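Notes on splitting the overhead between two grants

My contract at Magsi, the mid-sized consulting practice in Losbridge where I have been placed for the past while, finishes in April. Most of the work has been cost allocation for not-for-profit clients. I am writing up one piece of it, partly because I will need the method again and partly because Khairul Govindasamy asked for it in a form he could forward.

The client, Dretiren, runs learn-to-swim and hydrotherapy programmes out of a leased centre. It has two funders. One pays by the participant hour and the other pays a fixed annual amount against an agreed program plan. Both allow a share of overhead, and both want to know how the share was worked out.

The old method

Overhead was split by direct revenue. It is quick to calculate and easy to audit, but it moves whenever one funder pays early. In the year I looked at, a milestone payment landed before June instead of after it, and the hydrotherapy program picked up a larger share of rent, insurance and admin wages with no change in what it used.

Sunita Oyelaran, who handles the acquittals, had been correcting for this by hand in a second workbook. Her corrections were sound. They were also undocumented, and two of the cell notes referred to a tab that had been deleted.

What I used as drivers

I settled on three cost pools, each with its own driver.

Premises costs go by pool-hours booked. The lease runs all 365 days, so closed days are shared in the same ratio as open ones. I considered a separate line for idle capacity and dropped it, as neither funding agreement recognises the category.

Admin wages go by participant enrolments, 1432 across both programmes for the year. A returning participant counts once per term. This overstates the work for swim school slightly, where re-enrolment is close to automatic, and I have noted that in the method paper.

Everything else, such as software, audit fees and the phone system, goes by direct staff hours taken from the roster. I used rostered hours and not paid hours, which would have brought in leave and muddied the comparison.

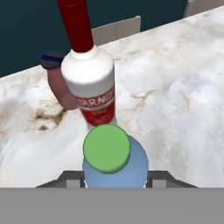
Data problems

The booking system, Havus, exports pool-hours by lane. A hydrotherapy session books the whole warm-water pool, which Havus records as a single lane. Left alone, this gives hydrotherapy far too small a share of premises. I converted both pools to square metres multiplied by hours, using the areas on the lease plan.

There were also 63 bookings with no program code. Most were recoverable from the instructor's name. The remainder I put in a suspense line and allocated last, in proportion to the coded bookings. An auditor may ask about this, so the list is kept as its own sheet with the original booking reference beside each row.

Rounding is done once, at the end. Intermediate figures carry full precision. The earlier workbook rounded at each step and drifted by up to $1000 over the year, which then had to be explained in a variance note.

Where it landed

Hydrotherapy's share of premises went up and its share of admin went down. The net movement was modest. The fixed-amount funder's cap on overhead was not reached under either method, so there is nothing to repay and no prior year to restate.

The remaining question is whether enrolments should be weighted by intake time. Hydrotherapy intake includes a referral check and a phone call, and swim school intake is a web form. Sunita is logging minutes against both for one term. If the ratio is stable I would add the weighting from the next financial year and leave the current one as it stands.

Khairul, the driver table is on the second sheet and the lease areas are on the fourth. The formulas are unlocked.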